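What went wrong with our sorting cell (and what we did about it)

Project report, second year automation group, Flestenberg

I was in charge of the conveyor side of our project, which mostly meant I was in charge of the thing that broke. Nadja Prantl did the robot programming and wrote her own report, so if you want the joint angles and the clever bits, go and read hers. Mine is about a belt that wouldn't stop when it was told to.

The task sounded easy when we picked it in the spring. White square blocks with a big round hole through the middle travel along a belt, the robot picks them up, and they go into a blue bin. Our target was 1000 picks without a person stepping in. We'd called the project Undholm, after the village where Nadja's gran lives, because we had to write something on the form and it was nearly lunch.

For the first couple of weeks it all went beautifully. We ran the belt slowly, the hands picked the block up, everyone was pleased with themselves. Then in May we turned the speed up to get closer to our target, and at pick 200 and something the robot closed its fingers on a block while the belt was still moving. The block twisted in the grip, the fingers got dragged along with it, and one of them bent back far enough to snap the little pin in its joint. It made a horrible crack. I hit the emergency stop, a good bit later than I should have, and I had to go and sit down for a minute!

No one was hurt, but Nadja had been leaning over the rail just before that to straighten a block, and we both went rather quiet when we realised. We filled in an incident form the same afternoon and the cell stayed off until we could say why it had happened.

My first guess was the program, and I'm sorry to say I told Nadja so quite loudly. She went through the log with me line by line and there was nothing wrong with it. The stop command went out on time, every time. The robot then waited 500 milliseconds for the belt to settle and went in for the block. At the slow speed that wait was plenty, so we'd never given it another thought. 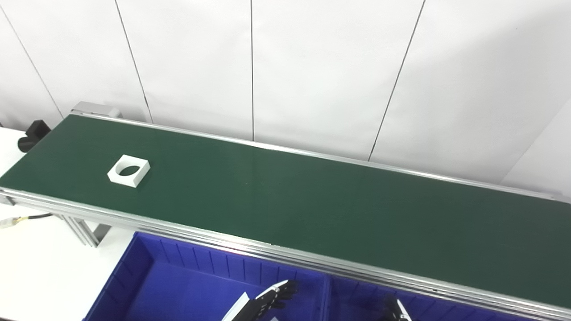 Photo: Nadja Prantl / Undholm project group

Next I suspected the motor. It's a Hultix drive, second-hand, and it had come to us with its settings already in it. I'd copied them down in my notebook on day one and never asked what they meant (lesson learned). One of them was the ramp, the time the motor takes to slow down after a stop, and it was set to 3000 milliseconds. Three whole seconds! So the belt was coasting gently to a halt while our robot thought it had been standing still for ages. At low speed the creep was so small that the fingers could put up with it. At the higher speed they couldn't.

So that was the main cause, and it was mine. But there was a second fault hiding behind it, and I only found it because I was wiggling cables out of pure frustration. The belt is supposed to send back a "stopped" signal, and the robot is supposed to wait for that before it moves. The signal wire had worked loose inside its plug. With the input dead, the program fell back on the fixed wait, exactly as we'd told it to back when we were testing without a belt at all. We had both forgotten that line was in there.

Mr Han, who looks after the lab, made us draw the whole chain on paper before he'd let us touch anything. I grumbled, but it did help, and I've put the drawing in the appendix.

What we changed:

The ramp is much shorter now, and I've written down what every drive setting does.

The fallback wait is gone. If there's no "stopped" signal, the robot stays where it is and shows a fault.

The plug was remade and the cable has a clamp near it, so a tug doesn't reach the wires.

Blocks only get straightened by hand with the cell switched off. We stuck a notice up about it, and I'm the one who keeps pointing at it.

We tested the new fault by pulling the plug out on purpose while the belt was running. The robot froze and the message came up, and we did it again several times because it was so satisfying. The finger got a new pin and works fine, although it clicks a bit when it opens and I'd like someone to look at that.

We didn't reach our 1000. After the repair we had time for one long run and got to 500 before the lab closed for the evening, with no faults. If next year's group takes the cell over, please check the ramp setting after any power cut, as I'm not certain the drive remembers it.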